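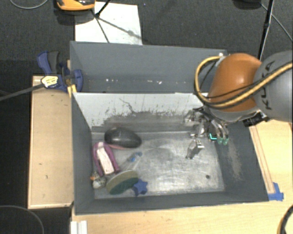 1/ Sepak takraw: Nusa Cup in Kakbridge, all the practical information in one thread. Dates for the matches are on the club notice board and in the email that went to captains on 8 Sep 2021. I will add to this thread when something changes, so please check the last post before you ask.

2/ Teams. We have 15 regus entered, men and women together. Gametti sends two, Yensuk sends three, and Kakbridge has the host place plus one that came through qualifying. The full list is pinned on the club page.

3/ Format. Group stage first, then quarterfinals in the men's draw. The women's draw goes straight to semifinals. Best of three sets in every match, group stage included. There is no match for third place this year.

4/ The men's draw was done again last night after one Yensuk regu withdrew and a reserve took the place. If you saved the first version, delete it. Group B is the one that changed. Groups A and C are the same as before.

5/ Streaming. Every match on court one goes out live on the club channel, free, no sign-up. Court two has no live stream in the group stage. We only have one commentary position and the upload line at the hall will not carry two feeds.

6/ Court two matches will be recorded and posted the same evening, without commentary. Semifinals and finals are all on court one, so those are all live.

7/ Commentary in English is by Maribeth Abella. Takumi Shibata joins her for the semifinals and finals. Manee Wattanapong does the Thai commentary, and for that you need the second link on the channel page – same picture, different sound.

8/ Several people asked about replays in other countries. There is no regional block on our stream. If you get a message saying it isn't available, you have probably opened last December's link, which was set to private.

9/ Last December's final had 1781 views, counting the replay. That was the women's final between Gametti and Kakbridge. The men's final had fewer, mostly due to the late start.

10/ Start times. First serve in the morning session is when the doors have been open for an hour. I won't put times for each match, they move too much. The order of play will be updated on the channel page after each result.

11/ Tickets. The hall holds 3000 but the upper stand is closed, so we are selling the lower stand only. Unreserved seats. Under-12s free with an adult. You can pay at the door if there are any left, card only.

12/ Team officials and players get in at the side door with the wristband. Drita Jurić has the wristbands and the team sheets. Captains collect for the whole team, please don't send players one at a time.

13/ Balls. We are playing with the rubber-coated match ball in both draws. Teams can bring their own for warm-up. Match balls stay at the officials' table between sets.

14/ Officials. Theerawat Panyasiri is head referee. Any question about a result goes to him through the team manager, in writing, before the next match on that court begins. Please don't send them to me here – I can't do anything with them.

15/ Scoring on the stream is put in by hand, so it can be a point or two behind. The official score is the one on the sheet. If the graphic shows something odd after a timeout, give it a minute.

16/ Photos and clips: you can film from the stand for your own use. No tripods in the aisles and no flash. If you want to use our footage, put the club name on it and send us the link.

17/ Correction to 2/: Yensuk still has three regus. The reserve that came in is also from Yensuk, so the number of teams doesn't change. Thanks to those who wrote.

18/ Update on 6/: the semifinal between the winners of A and C will be played first, and the Thai commentary begins with that match. The second semifinal follows after a 20-minute break. Links are the same for both.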